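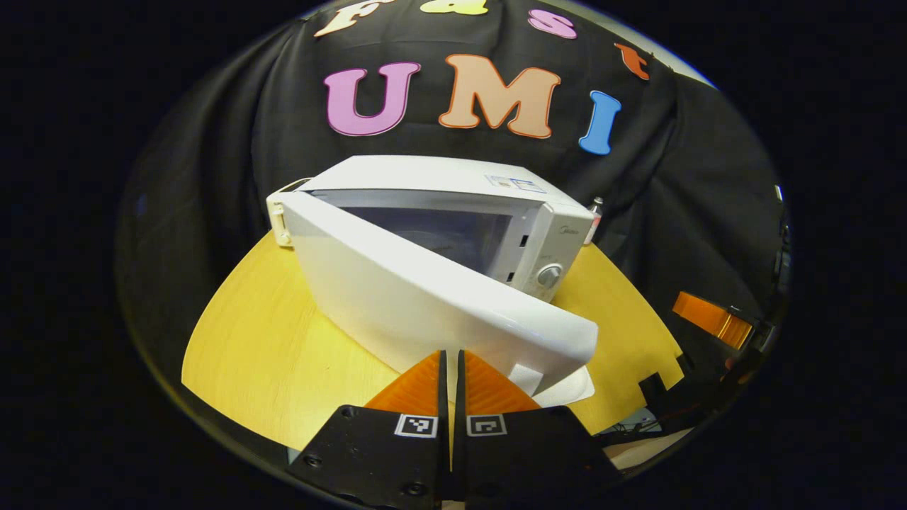
Fixing foam letters to a fabric backdrop

1. Choose the fabric. Black hides pins and stitching well. Allow 200 mm of spare cloth on each side for the hem and for any folds you want to leave in. Thin cloth sags under large letters, so use a medium weight.

2. Draw the letters. Print each one at full size on paper and cut it out as a template. Where there are two lines of text, make the main line at least twice the height of the other. Pale colours such as cream, yellow, peach and light blue read clearly on black.

3. Cut the foam. A sheet 5 mm thick is stiff enough for most letters. Score the outline lightly with a sharp knife, then cut through on the second pass. Keep the blade upright – a slanted cut shows as a ragged edge.

4. Set out the curve. Lay the cloth flat on the floor. For an arc, tie chalk to a string and pin the other end on the centre line below the text. A string of 3000 mm gives a shallow curve. Place the middle of the word first and work outwards, turning each letter to follow the line.

5. Fix the letters. Use hook-and-loop dots if the cloth will be washed or reused. Double-sided tape holds for a day or two. Test hot glue on an offcut – it melts some foams.

6. Hang the cloth. Thread the pole through the top hem and raise both ends together. Check the lettering from the far side of the room and move anything that leans the wrong way.

Text by Eugénie Guillot

126 shares

Related guides
Hemming heavy cloth by hand
Storing foam sheet flat
Pole stands for small halls

© Woltport Craft Pages | Contact | Back to top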